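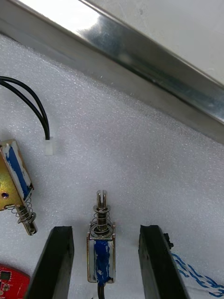
Okay, solenoid thread, as promised to the three of you who asked! I'm building a latch for the pantry cabinet so the dog can't open it anymore (she has learned to hook the handle with one paw and I'm out of crackers). I laid the parts out on white foam last night, which is my favorite trick for small stuff. Things don't roll, and a black cable with a little white connector on the end is easy to find again. Both of mine are the push-pull kind, with a spring around the plunger and a slot in the tip.

That slot is the whole reason I bought this style. You can catch a thin piece of metal in it and pin it, and now the plunger pulls your latch for you. The first ones I got from Trollari had plain round tips and I spent an entire evening trying to glue a hook on. Don't do that.

Paweena Phuthong asked about heat. Yes, they get hot if you leave them powered! Mine only has to pull for 4 seconds while you open the door, then the spring does the rest. If you need something held open all day, get a different part.

Springs: please put a dish under your hands when you take one off. I lost one behind the dryer in June and it's still back there.

Also, write down which way your plunger goes BEFORE you cut the hole in the cabinet. I cut mine for the wrong direction and now there's a patch of wood filler I get to look at every time I want cereal.

Orathai Khamphan wants to know how long they last. I don't have a good answer. I clicked my old one 100 times on the bench with a push button and it was fine, but 100 is maybe two weeks of snacks in this house.

Next up is the button. I want it high enough that the dog can't reach and low enough that my kid can, and those two are pretty much the same height right now. Ideas welcome!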